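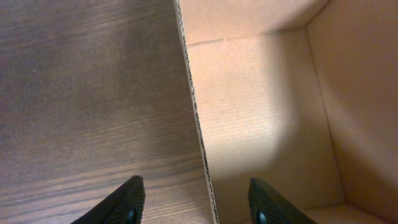
Dried Blood Spot Sampling for Hepatitis C: What We Learned About Sample Quality

Theda Wunderlich
Last updated: March

Slide 1 - Title
Introduce self and site. Acknowledge Roy Dunmore (lab) and Vitória Caldeira (statistics). The talk covers sample quality only. Treatment outcomes go in a separate talk on Sunday.

Slide 2 - Why dried spots
A standard hepatitis C workup needs a blood draw, a centrifuge and cold transport. Two of our three clinics in the Skunton district have no centrifuge. A finger stick onto filter paper removes that step. The trade-off is volume: a filled circle holds a small fraction of what a tube holds, so the lower limit of detection for viral RNA is higher. Say this early. Someone will ask.

Slide 3 - Study design
Paired samples, one card and one tube per participant, collected at the same visit. We enrolled 200 adults with a positive antibody test. The tube result is the reference. Lab staff reading the cards did not have access to the tube results.

Slide 4 - Collection procedure
Warm the hand. Wipe away the first drop. Let the next drop fall on the circle without touching the skin to the paper. Five circles per card. Dry flat at room temperature, out of direct sun, then seal in a bag with desiccant and a humidity indicator.
Pause on drying time. The protocol said overnight. In the first month, one clinic was bagging cards at the end of the same shift.

Slide 5 - Results, main table
Of the 200 participants, 137 had detectable RNA in the tube sample. Walk through the rows slowly. Cards missed 14 of these. There were no false positives. Sensitivity is 123 over 137, or 89.8 percent. Do not round to 90 when reading this aloud.

Slide 6 - The missed samples
Nine of the 14 had low viral loads on the tube, near the card's limit. The other five had loads we should have detected. Of those five, four came from cards with underfilled or layered circles. The last one remains unexplained. Roy repeated the extraction from a second punch and got the same negative result.

Slide 7 - Rejection criteria
Show the old and new forms side by side. The old form had one checkbox for "acceptable." The new form asks for number of full circles, layering, clotting and indicator color. Zachary Tremblay wrote the wording and tested it with clinic staff.

Slide 8 - Limits
Single district, one extraction method, adults only. We did not test storage beyond four weeks. Genotype was not recorded for every participant - skip unless asked.

Slide 9 - Next
Second phase will enroll 700 with the revised form. Brayden Vachon is handling site training. Primary endpoint is the share of cards rejected on arrival. Sensitivity is secondary.

Questions. Backup slides: extraction steps, viral load plot.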